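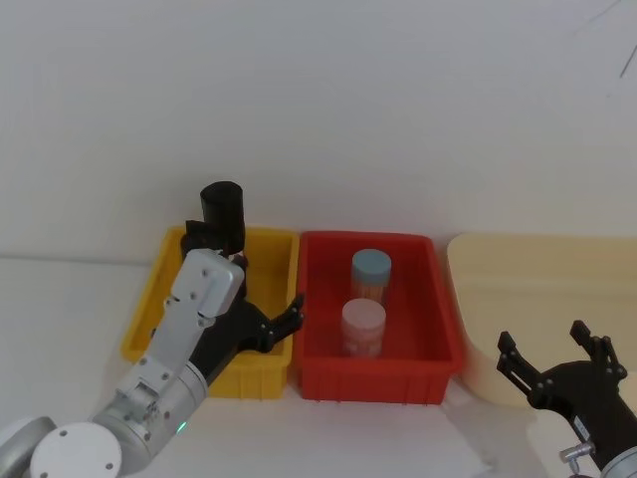 Escribo poco en este blog, y cuando escribo casi siempre es de cosas pequeñas. Hoy también. Quiero contar cómo ordeno ahora los objetos que no tienen sitio, porque en noviembre me mudé a Fernholm y desde entonces he pensado en esto más de lo que me gustaría confesar. Pido disculpas si alguna frase suena rara, el español es mi tercera lengua y todavía discuto mucho con las preposiciones.

En el piso anterior, en Brakville, yo tenía un cajón grande donde iba todo. Palillos, bolsas, pilas, cuerdas, una vela de cumpleaños ya usada. Cuando buscaba una cosa tenía que sacar las demás, y luego las metía otra vez en peor orden. Mi compañero de piso de entonces, Bhupendra Mathur, lo llamaba «el pozo». Pagábamos 1,437 al mes entre los dos y yo no era capaz de encontrar una bolsa de basura.

Ahora uso recipientes abiertos, de colores distintos: uno amarillo, uno rojo y uno de color crema. Son de plástico, sencillos, y los pongo en fila contra la pared. No tienen tapa y esto me parece lo más importante. Si hay tapa, yo pongo cosas encima de la tapa, y después ya no abro nunca. Los compré en la tienda Pathak, que está a 16 minutos a pie de mi casa, y los llevé en los brazos bajo la lluvia, uno dentro de otro.

La regla del color la aprendí de Tarun Mishra, con quien trabajé en el almacén de Grirkbridge. Allí había más de 1,000 referencias y cada familia tenía su color. En una casa no hace falta tanto, claro. Yo lo he dejado así: en el amarillo, lo que se gasta y hay que volver a comprar pronto. En el rojo, lo de la mesa, sobre todo los palillos. En el crema, lo que todavía no sé dónde poner.
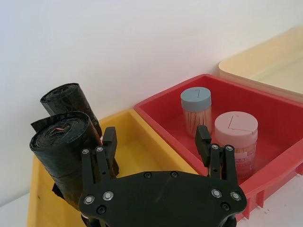 Con las bolsas de basura tuve dudas. Al principio las guardaba debajo del fregadero, como hace todo el mundo que conozco, pero allí se mojaban los rollos y las primeras bolsas salían pegadas. En el recipiente amarillo se quedan a la vista y sé cuándo va a faltar. Prefiero las negras, aunque mi madre dice que son tristes. Las de cierre con cinta me gustan mucho, porque no sé hacer buenos nudos con el plástico y siempre se me rompía una esquina en la escalera.

Los palillos los dejo en su bote y de pie. Antes los pasaba a un vasito de cristal, muy bonito, que se caía cada vez que alguien tocaba el mantel. Un día los recogí del suelo uno por uno y ese día terminó el vasito.

El recipiente crema es el más difícil. Lo reviso cada 4 semanas y me obligo a decidir: o la cosa pasa a otro color, o se va a un armario, o se regala. No siempre cumplo. Hay un adaptador que ha sobrevivido ya a todas las revisiones y no sé de qué aparato es. Si alguien reconoce un adaptador redondo con la punta muy fina, que me escriba, por favor.

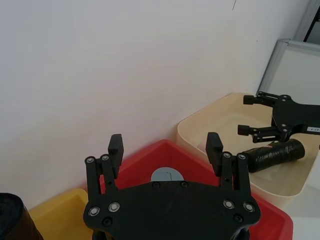 Última modificación de esta página: 1/6/19

Me preguntaron por correo si no sería mejor poner etiquetas. Las probé durante un tiempo, escritas a mano, con letra cuidada. El problema es que escribía «varios» en casi todas. Con el color me equivoco menos, y las visitas lo aprenden rápido: digo «en el rojo» y ya está.

También me preguntaron cómo se limpian. Agua templada, un poco de jabón y un paño. Los bordes tienen una vuelta donde se mete el polvo, y para eso uso un cepillo de dientes viejo. El que es de color crema se ensucia antes que los otros dos, o quizás solo se nota antes, no estoy seguro.

Me falta resolver el asunto de las cintas adhesivas, que ruedan por todas partes. Tarun las cuelga de un palo de escoba entre dos ganchos. Tengo el palo, pero todavía no he comprado los ganchos.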